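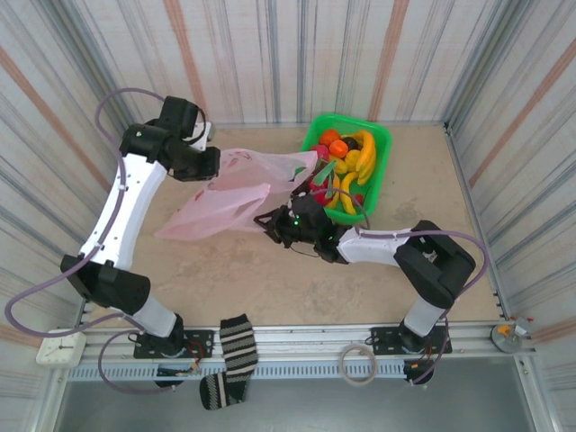
NOTA DE PRENSA
Grollham abre los sábados y estrena recogida de encargos en el barrio de Lumach

Para publicación inmediata

¡Hola a todos! Llevo la comunicación de Grollham desde que éramos una tienda de ultramarinos con un mostrador y una balanza, y pocas veces he escrito una nota con tantas ganas. A partir de mayo abrimos también los sábados por la mañana en nuestro local de Lumach, y con el nuevo horario llega una cosa que nos pedíais mucho: podréis dejar hecho el encargo y pasar a buscarlo ya preparado.

El sistema es sencillo (lo he probado yo, que con las aplicaciones me peleo bastante). Se encarga por teléfono o en el mostrador, se elige hora y se recoge por la puerta lateral, la que da al callejón, sin hacer cola con el resto. Legumbre a granel, queso, conservas, fruta de temporada... todo lo que hay en la tienda se puede encargar, menos el pan, que vuela antes de las once y no me atrevo a prometerlo.

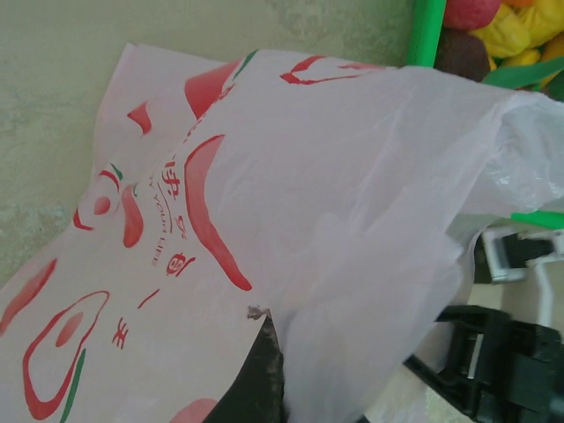

Los encargos se guardan 2 horas desde la hora elegida. Si alguien se retrasa, que nos llame y lo arreglamos, que no somos tan estrictos. Durante el primer mes la preparación no cuesta nada; después ya veremos, aunque mi idea es que siga gratis para las compras grandes y para la gente mayor del barrio, y pienso insistir hasta que me digan que sí.

También estrenamos proveedor de café. Se llama Nzioka, es un tostador pequeño y trabaja con lotes cortos, así que cada pocas semanas cambiará lo que tengamos en la estantería. Empezamos con 3 variedades, y la más suave me tiene conquistada. El sábado de la apertura habrá degustación desde las diez, con unas galletas de avena que hacemos en la trastienda y que están buenísimas, qué voy a decir yo.
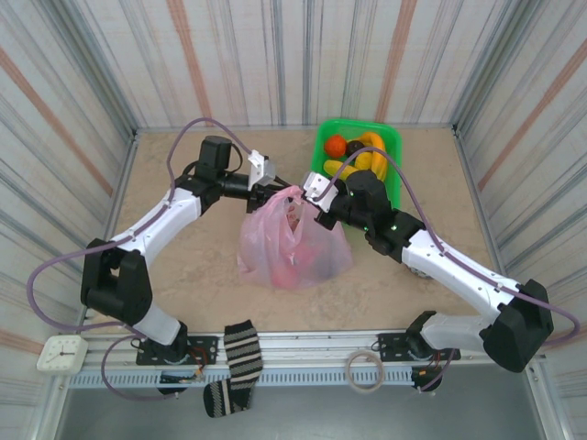

Quien venga esa mañana podrá apuntarse además a la tarjeta Trinimon, nuestro programa de clientes, que ya suma 2673 inscritos. La tarjeta acumula puntos en cada compra y los puntos se cambian por producto de la tienda. Los que ya la tenéis no hay que hacer nada: los puntos de siempre siguen ahí y valen igual para los encargos.

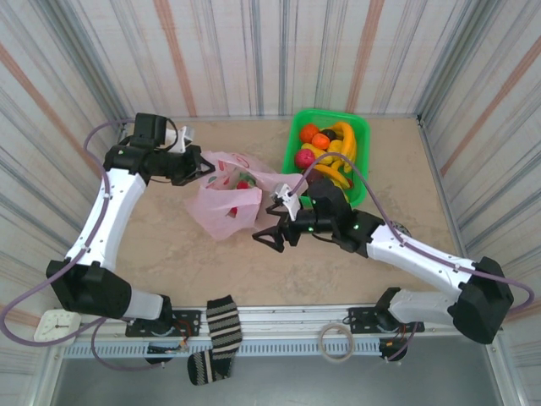 Y un último asunto, el de las bolsas, que me hace especial ilusión. Ponemos en la entrada un cajón de intercambio donde cada cual deja las que le sobran y coge la que necesita. Sirve cualquiera que aguante otro viaje: de tela, de rafia o una de plástico rosa como la de la foto, que a mí me parece alegre para llevar naranjas. Solo pedimos que vengan limpias y vacías (el año pasado apareció una con medio melón dentro).

Los medios que quieran venir a la apertura pueden preguntar por comunicación en el mostrador de Grollham, en Lumach, cualquier mañana. ¡Os esperamos el sábado con el café hecho!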